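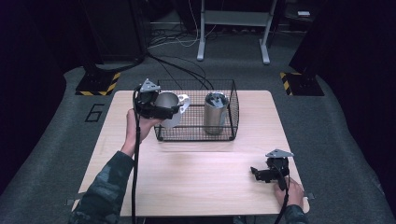
Where should the mugs and cups live if you haven't got a cupboard to spare?
In a basket, out on the table, where you can reach them before you've properly opened your eyes.

I came to this late. For years I was a cupboard person, and my cupboard was a disgrace. It held mugs from old jobs, mugs from seaside towns, and a huge one with a chip that I always turned away from visitors. Then we moved into the flat on the hill, where the kitchen has one wall unit and a boiler living in most of it, and the cupboard question was settled for me.

My first attempt was a mug tree. I don't get on with mug trees. You take one mug off the left and the whole thing leans to the right like it's had bad news. Then came hooks under the shelf, which were lovely until I started banging my forehead on them, and after that a wooden crate that smelled of onions (I never found out why, and I did ask the man who sold it to me).

Wire mesh was Kai Reuter's idea. Kai runs the Havent homeware shop down by the station and has opinions about storage that he'll share whether or not you're buying. He told me to get a rectangular one with an open top, to go for black so it wouldn't show the tea splashes, and to make sure it had feet. I laughed at the feet. I've stopped laughing — a basket that sits flat on a wooden table traps every drip underneath, and you end up with a ghostly grid on the wood that takes a whole afternoon and a lot of beeswax to shift.

So: feet, even tiny ones. And if yours hasn't got them, four felt pads will do.

What goes in it is where people come unstuck. My rule is that only the things I use every day get a place, which in my house means a plain white mug and a steel tumbler with a lid. The tumbler comes to work with me and the mug stays at home. Everything else went into a box in June, and I've been back to that box exactly once, for a birthday.

Tall things go to one side. I used to plonk the tumbler in the middle because it looked smart, and then there wasn't a decent gap left on either side of it, so the mug had to be wedged in with its handle pointing at the ceiling. Shove the tumbler over and you've got a proper space for the mug to drop into. Go in from above, too, and mind the handle on the rim. Mesh is noisy stuff, and a mug clouting the edge at six in the morning will wake anybody sleeping next door.

Do I stand the mug the right way up? I do, and my sister thinks I'm a savage. She keeps hers upside down against the dust, but a mug that's used three times a day doesn't get the chance to gather any, and I can't bear that damp, shut-in smell when the steam's been trapped inside. Dry it first, obviously. The lid on the tumbler is a different story. I leave it off overnight and put it back on in the morning, and it's been so much fresher since!

As for cleaning the basket, I take it into the shower. Really. The sink's too small and the spray gets through all those little holes in no time, then it stands on a towel until I remember it. A soft nail brush is good for the corners, where the crumbs go to retire.

I still miss the chipped mug a bit. It's at the bottom of the box, wrapped in a tea towel, and if we ever get a bigger kitchen it's coming straight back out.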